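4.2 Driver Layer and Message Timing

The Movik driver runs as a single process on the control computer and talks to the gripper over a serial line. Earlier versions used two processes, one for commands and one for state, and passed data between them through shared memory. Achterberg and Buzatu found that the two could disagree on whether a motion had finished, and that the planner then sent a new command too early. We merged them and kept the message formats as they were, so packages written for the older driver still build without changes.

Each command holds a target position, a speed limit and a force limit. The driver checks all of them against the limits file before anything is sent. A command that fails the check is dropped and an error code is returned to the caller. We chose not to clip values to the nearest allowed one. In the Brelard tests, clipped commands hid mistakes in the planner settings for several weeks.

State messages carry a time stamp taken when the reply is read from the serial port. The delay between the true state and the stamp depends on the length of the reply, so we log reply length as well. Nowakowski filtering is applied later, in the planner, and the raw values are always kept.
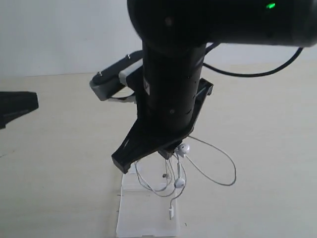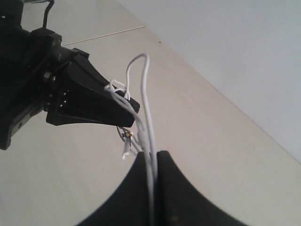

Figure 4. Black robotic arm hardware, two views.

To measure timing we sent 3000 commands in one run with the planner turned off and a script in its place. The script drew target positions at random from a fixed list and waited for each motion to be reported as finished before sending the next. Of these commands, 17 returned a time-out. All 17 came while the log file was being rotated, when the process was blocked on a disk write. Moving the log to its own thread removed the time-outs in a second run of the same length.

The start-up order also matters. The driver must have read the limits file before the Brivivix bridge opens its topics, or the bridge publishes default limits and does not update them. We now hold the bridge back with a service call that returns only when the file has been loaded. Users who start the nodes by hand need to follow the same order.

Two problems remain open. The driver does not recover from a lost serial connection without a restart, and the error codes do not tell a dropped command apart from one that the gripper itself refused. The second is a limit of the message format and will be handled in the next release. Planner settings for all runs are listed in Section 4.3.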